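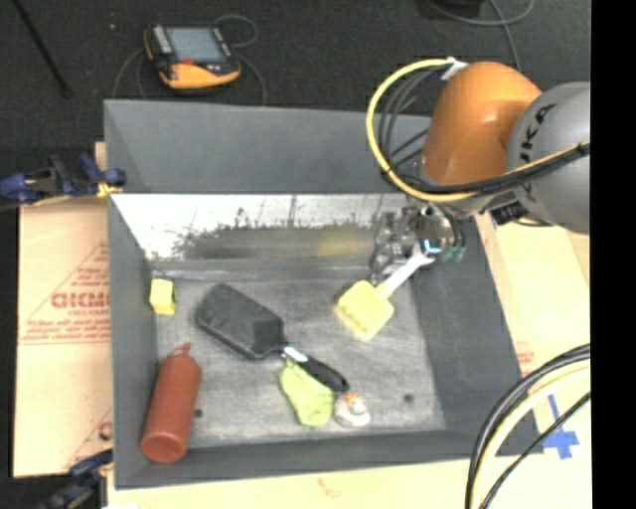
Legal Help > Fraud and Scams

Paid a man who said he could make a court case go away

Posted Nov 28, 2025 by Leonie McPhee

My brother runs a small parts business and is being sued by a former supplier, Petridis. In April a man who used to do bookkeeping for the supplier told him he knew someone at the courthouse and could get the case dropped for 2000 dollars. My brother paid 498 up front through a payment app. The case is still open and the man has stopped answering. Can he report this, or will he get in trouble himself? He still has the text messages. The next hearing is in 3 weeks.

Triretti

Call the police, it's fraud. Same thing happened to my cousin with a traffic ticket and he got nothing back, but at least there was a report.

Romden

I would not call anyone yet. Taking money for influence you don't have is fraud in most states, but paying because you think it will reach a court employee can be treated as attempted bribery, even if no employee ever saw a cent. It depends a lot on what the texts say. He should see a criminal defense lawyer first – not the one handling the supplier case, unless that person does both. Many county bar associations have a referral line with a low-cost first meeting.

Until then he should keep all the messages and the payment record, delete nothing, and not write to the man again, even to ask for a refund. He also still has to show up for the hearing.

Stesa

Agree with Romden. Also check the payment app's dispute deadline. Mine was six months, others are shorter. Ask the lawyer before filing – what you type in the dispute form is a statement too.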